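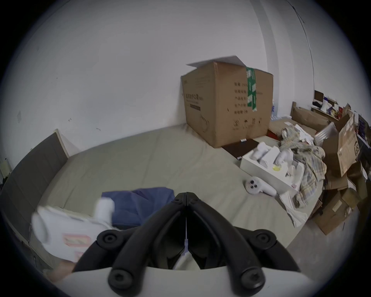
What should a serviced residence do with the packaging when new equipment is delivered to a furnished room? At Akstead Residence, it is kept with the room until the equipment has been checked and accepted, and it is then sorted for return or recycling.

Home News Visits Reports Contact
Search this site Enter keyword Go

Visit Report: Room Preparation and Unpacking at Akstead Residence
12/05/2025
By Sena Fiadzo, Visits Office

The Gistoser Housing Institute visited Akstead Residence at the invitation of its management. The purpose of the visit was to observe how furnished rooms are prepared for new residents, with particular attention to the handling of deliveries and packaging. The Institute was represented by Delali Kpodo, Kofi Kwofie and the author of this report. The party was received at the main entrance by Elikem Asante, Residence Manager, and the visit lasted most of the day.

Akstead provides furnished rooms for visiting staff and long-stay guests. A room is handed over in three stages: inspection of the walls and fixtures, placement of the furniture, and delivery of equipment. Seven rooms were in preparation on the day of the visit, and the party was given access to all of them.

Walls and furniture

The rooms are painted white throughout. Mr. Asante explained that small scuff marks are recorded at inspection but are not always painted over before a resident arrives. Repainting is carried out in February, when occupancy is lowest. In one room the party noted a few small dark marks on the wall and a square paper note stuck to it. A thin dark cable hung in a long arc down the same wall. The Institute has suggested that cables of this kind be clipped before handover.

The beds are placed first and the remaining furniture is arranged afterward. In the room mentioned above, the bed had a gray upholstered headboard and was covered with a pale gray-green sheet. Mr. Kwofie asked whether the headboards were difficult to keep clean. The residence vacuums them at each change of resident and has had few complaints.

Deliveries

Much of the discussion concerned the place where boxes are opened. Akstead has no separate unpacking area on the upper floors, and corridors must be kept clear at all times. Unpacking is therefore done inside the room. A large brown cardboard box stood on the far side of the bed against the wall, with its upper flap open and a sheet of white paper across the top. It was printed in Chinese and had a strip of green packing tape down one corner. A flat dark brown board or lid had been laid on the sheet, with a white molded packaging tray on top of it.

Ms. Kpodo observed that a bed is a convenient height for this work and offers a soft surface for delicate parts. She also observed that cardboard collects dust in storage and in transit. The residence changes all bed linen after unpacking is complete – this is written into the room checklist – and the Institute considers the practice acceptable. A folding table would be preferable where space allows.

Storage and recycling

After lunch the party was shown the ground floor store by Kwadwo Tsikata, who supervises deliveries. Boxes are held there for 90 days with the room number written on the side. Molded trays are kept inside the box they came from, as most suppliers will not accept a return without them. Barcode stickers are left in place for the same reason.

Cardboard that is no longer needed is flattened and collected by Skollano, the residence's recycling contractor. Tape is removed beforehand at the contractor's request. Mr. Tsikata noted that molded trays are harder to place, and that the store was holding more of them than he would like. Skollano has agreed to review the types of tray it can accept.

Points raised with management

The Institute raised the following matters at the closing meeting:

Cables on walls should be secured before the room inspection is signed.

A folding table should be purchased for each floor and used for unpacking.

Paper notes left on walls during preparation should be removed at handover, and any instructions they contain should be copied to the room checklist.

Mr. Asante accepted the first and third points. The second will be considered with the next furniture order, subject to storage space on the upper floors.

The Institute thanks the staff of Akstead Residence for their time and courtesy. Copies of the room checklist may be requested from the Visits Office.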